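Løken: The Complete Strips, Volume 2
Hardback, 848 pages, published by Marnotier

Another brick of a reprint, and another publisher telling us it is "definitive". We stock it, and we have sold a fair few, but we'd be happier if you read this before ordering.

The early Løken pages are good grim fun, and the black and white art has come up sharper than we expected. The later run drags. By the Emham story the writer was clearly padding, and the moon chapters are best skipped. 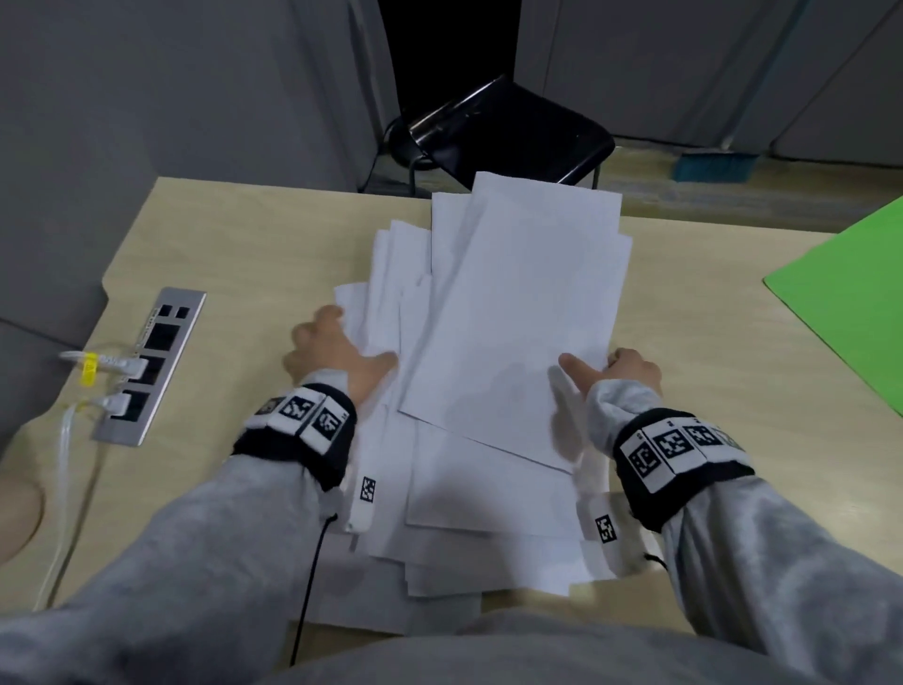 Marnotier says the print run is limited to 3000. They said the same of Volume 1, then brought out a second printing in December, so don't let the number rush you. The bookplate is unsigned. The "restored" covers are at the back, smaller than they first ran, and we can't see much restoring.

If you only want the famous Flamon episodes, the old paperback has all of them in 490 pages – and it lies flatter in the hand.

Slipcase not included. Light shelf wear is not grounds for return.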